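Comparing two sets of gripper fingers on soft things: how I go about it

I've been meaning to write this up properly since May, when Genalyn Sarmiento asked me how I'd decided between the Jurnico fingers and the Dunbar ones and I realised all I had to show her was a notebook full of arrows.

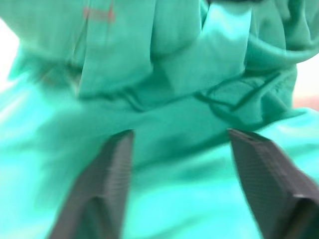
What she wanted was a method she could follow on her own arm in Traltuvton, with her own bits of cloth, and get an answer she could trust. So this is that method, with the wrong turnings mostly taken out. It suits any parallel gripper with fingers you can swap, and you'll want a clear afternoon for it (two, if your screws are as fiddly as mine).

What you need

Both sets of fingers, the right hex key, a wrist camera you can record from, and one piece of cloth that you're willing to use for nothing else. I can't stress that last part enough! My first round was spoiled when I swapped a thick towel for a thinner one halfway through and then spent an evening wondering why the Dunbar fingers had suddenly become so clever. Choose something soft enough to bunch up and keep it in a bag between sessions.

Step 1: Fit the first set and check the closing

Fit the fingers finger-tight to begin with, close the gripper slowly until the tips touch, and only then do up the screws. If you tighten first, the tips can end up a hair out of line, and you'll blame the cloth for it later. Open and close a few times with nothing in between. Listen as well as look -- a click on closing usually means one finger is catching its neighbour before the motor has finished.

Run your controller's homing routine again after every change of fingers. The Zoltska box I use remembers the old travel limits quite happily, and the first time I forgot, it squeezed the new pair far harder than I meant it to.

Step 2: Settle the camera before you settle anything else

You want both fingertips in the picture when the gripper is fully open, with a decent amount of cloth between and beyond them. Lock the exposure if your camera lets you. On automatic, a pale fold close to the lens can drag the whole picture down, and the grey fingers go so dark that you can't tell where the tip ends. Keep the shutter as fast as your lighting allows, too. With the arm moving and the cloth very near, blur comes easily, and a better lamp did more for me there than any setting.

Step 3: Make the heap the same way each time

Of course no two heaps are ever the same, but you can at least make them in the same manner. Hold the cloth by the middle, lift it clear of the table, and let go from the same height. I use 22 centimetres, measured with a strip of wood that lives beside the arm. Don't pat it, don't tidy it, and please don't pull up a nice little ridge for the gripper to find. We all do it without noticing.

Step 4: Run the picks

Do 51 picks with each set. Fergus Skinner, who taught me most of what I know about arms, would have you do more, and he's probably right, but by then my attention has gone. For each one, write down whether the fingers closed on cloth, whether it was still held after lifting, and how many layers came up. Add a word about where they closed: a fold, a hem, a flat part. Flat parts are where ribbed and smooth pads differ most in my notes, so they deserve their own column.

After every 8 picks, stop and wipe the pads. Lint builds up in fine ribs sooner than you'd think, and an old toothbrush is just the thing.

Step 5: Swap and repeat

Change only the fingers. Same speed, same closing force, same lamp, same cloth. If you must stop for the night, stop between sets and never in the middle of one.

Step 6: Look back through the recordings

My last comparison left me with 3,840 saved stills, and I certainly didn't look at them all. Go straight to the failed picks and find the last clear still before the fingers closed. Check how far the tips had gone into the heap, and whether they were straddling a fold or merely skimming over it. If most of your failures are skims, lower the approach a little and run both sets again before you judge either of them.

As for Genalyn, she's fitted the Jurnico pair and is on her second set of picks. I've asked her to send me her columns when she's done, and I'll add them underneath mine.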